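**Napaporn Prasertsri**

Has anyone hired an interior designer for just one room? Jemell quoted me 700 for the bedroom, drawings only, and I can't tell if that's normal.
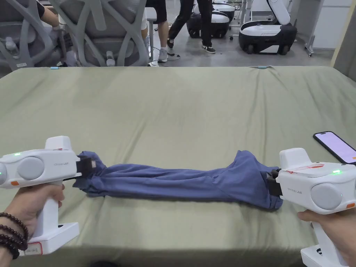
*The room, mattress side*

**Sakda Chaiyaporn**

I paid Hanley by the hour and liked it! Ask if revisions are included (mine weren't, grr).
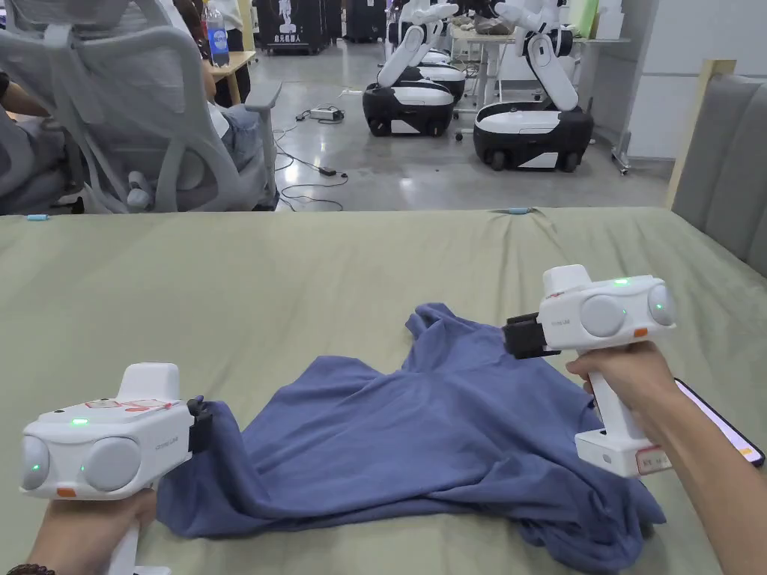 Drawings only can be fine if you're ordering everything yourself. I'd have them pick the wall paint around that sage-green sheet, it's a nice color to start from.

**Lertchai Meesuk**

Too much. Get another quote.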